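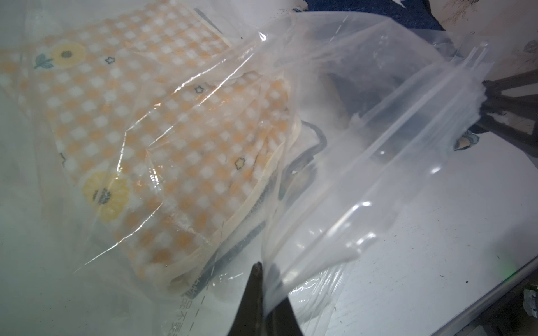
Slide 1 – Orange check with yellow flowers, in its clear bag

Home Talks Notes Contact
14 shares 2 comments

Okay, so hello, and thanks for coming to the Rukcombe swap evening! I'm going to talk about bags – clear ones, mostly. (Wait for people to find seats.)

I started bagging folded fabric after our last house move. I had 508 pieces of linen and clothing on my list and I couldn't find a single pillowcase. So my rule now is one folded thing to a bag, pattern side out, and anything with a cord or a strap goes in beside the fold and never on top, or you get a dent right down the middle. I learned that one the hard way with a tablecloth from my aunt in Drastcombe.

Ask here: who has a drawer they're scared of? (Hands.)

Zip-locks. Love them, but I pull too hard and they tear at the corner. If the strip won't close, stop forcing it and take something out. It takes 20 seconds. I keep the torn ones for buttons.

Next slide – the big sheet of plastic, and the purple flowers. Talk about small stuff here. Little boxes and packets slide into any gap they can find, so go over the folds with your hand before you put anything away.

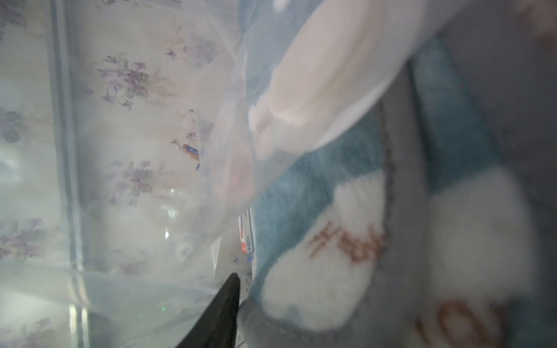
Beca Penry told me she gave up on big sheets in December, that they only hide things, and that a plain cotton pillowcase does the job better for blankets. I half agree with her! Cotton breathes, but I can't see through it, and I forget what I own.

Finish with the two-bag challenge, then questions until they bring the tea out.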